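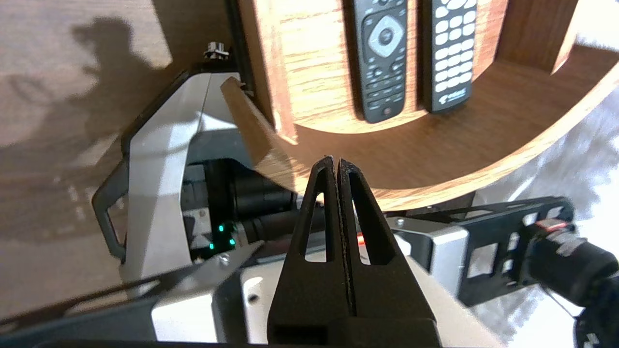
Black fingers closed, gray arm behind.

I gave Pitico two months. I want that on the record before the comments fill up with people telling me I didn't try.

If you haven't run into it, Pitico is one of those services that sits between your other apps and passes things along. A form gets filled in, a row lands in a spreadsheet, a message goes to your phone. You build these little chains yourself by picking from menus. The home page says you'll "get your mornings back." My mornings were fine, but I run a small mail-order side business in used sheet music and the order emails were piling up, so I signed up for the paid plan.

The first chain took me an evening. New order comes into my Fasik store, Pitico copies the buyer's address to my shipping list, then sends me a text. It worked on the first try and I'll admit I was pleased with myself. By the end of the week I had 14 of these things going, including one that told me when it was going to rain, as if I don't have a window.

Then came the texts. I got 188 of them in a single night, all for the same order, a book of easy duets. What seems to have happened is that one chain updated the spreadsheet, a second chain saw the spreadsheet change and updated the order, and the first chain saw the order change. Any person doing that job would have stopped after the second lap and asked what was going on. Pitico kept right on going until it used up my monthly allowance, and then it sent me an email suggesting a bigger plan.

I wrote to support. The answer was polite and said that loops are "expected behavior" when two chains watch each other. Fine. So why does the menu let me build one without a warning? I asked that too and got a link to a help page I had already read.

Angelica Fajardo, who sells on Fasik as well and has been at it a lot longer than me, moved everything to Manalo after the same kind of trouble. She likes it better. I looked, and it does have a switch that stops a chain after so many runs in an hour. It also wants access to my whole inbox to read one kind of email, and I'm not handing that over to save myself some copying and pasting. She says I'm being paranoid. Maybe so.

My bigger doubt is about the time. I went back through my notes and I had 52 orders over those two months. Copying an address takes me a minute, two if the handwriting in my head gets in the way and I type the zip code wrong. I spent far more than that fixing chains, and I still checked every label by hand, because after the duets business I didn't trust any of it.

I can see it making sense for a shop with 409 orders a week and somebody on staff who enjoys this stuff. People keep telling me to look at Metberg next, which does the same thing with a chat box on top so you can describe the chain in plain words. I read the sales page twice and couldn't find what happens when it misunderstands you — only that it "learns."

I canceled on 13th May. The plan runs until July anyway, so the rain chain is still going. It texted me this morning. It was sunny.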